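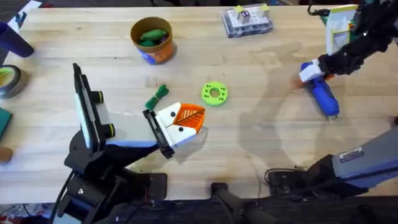
Peça cor de laranja na ponta do braço, sobre a mesa de madeira clara

Imprimir | Enviar por e-mail

Pedido de suporte: nomes com acento errados na edição por e-mail do jornal de bairro
Aberto por: Mareike Engelhardt, redação do Correio de Sarnberg
Atribuído a: Damian Kälin
Programa: Tolero (envio de boletins), alojamento Redar
Estado: resolvido, com um ponto em aberto

Descrição do problema

Bom dia. Na última edição por e-mail, a entrevista com a aluna Žofie Michalík saiu com o nome dela estragado no título e na legenda da fotografia. No lugar do Ž aparecem dois sinais sem sentido, e o í do apelido desapareceu. No sítio do jornal o mesmo artigo está correto. Na edição em papel também está correto.

A família da menina escreveu-nos com muita simpatia, mas queria guardar a mensagem como recordação e assim não serve. Peço também desculpa se uso alguma palavra errada, o português não é a minha primeira língua.

O que já experimentei:
- Copiei outra vez o texto do editor para o Tolero. Mesmo resultado.
- Escrevi o nome à mão no campo do título. No título ficou bem, na legenda não.
- Enviei uma prova para mim e outra para a Annapurna Nambiar, que lê o correio num programa diferente. As duas provas tinham o erro na legenda.

Resposta de Damian Kälin

Obrigado pela descrição, ajuda muito. Duas perguntas: as legendas são escritas no Tolero ou vêm da folha de cálculo da redação? E o erro aparece em todos os artigos ou só nos que têm letras estrangeiras? O meu próprio apelido costuma servir de teste, por isso pode pôr «Kälin» numa legenda e enviar-me a prova.

Resposta de Mareike Engelhardt

As legendas vêm da folha, que exportamos uma vez por edição. Nesta edição eram 30 linhas. Pus o seu nome numa delas e chegou errado. Reparei agora que também a palavra «eleição», na notícia sobre a junta, está com defeito – ninguém tinha visto na revisão.
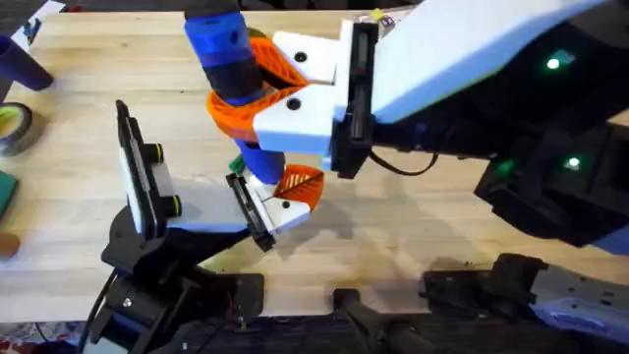 Página alterada pela última vez em 16 de fevereiro de 2018

Diagnóstico

A folha é gravada com uma codificação antiga e o Tolero lê o ficheiro como UTF-8. O texto dos artigos entra por outro caminho, e por isso só as legendas e os títulos importados sofrem. A mudança deve vir da atualização de agosto, quando a opção de codificação passou para o separador «Avançado» e perdeu o valor que estava lá guardado.

Solução aplicada

1. Na folha, gravar como CSV com codificação UTF-8.
2. No Tolero, abrir Importar > Avançado e escolher UTF-8.
3. Apagar a importação anterior antes de fazer a nova. Se ficar, o programa junta as duas.
4. Enviar uma prova e verificar as legendas com acentos.

Confirmação de Mareike Engelhardt

Fiz os quatro passos e a prova chegou bem. Enviei a edição corrigida primeiro à família Michalík e depois à lista completa.

Ponto em aberto

A Anneliese Ostermann, que trata do arquivo, encontrou 12 edições antigas com o mesmo defeito. Numa delas a legenda tem mais de 80 caracteres e foi cortada no meio de um nome – não sei se é o mesmo problema. Fica para um pedido separado.

Pedidos recentes
- Anúncio da oficina Petersen aparece duas vezes
- Assinantes sem mensagem de confirmação
- Fotografia de capa demasiado grande no telemóvel
- Como retirar uma notícia já publicada

Contacto: formulário de suporte Redar | © Redar 2018 | Voltar ao topo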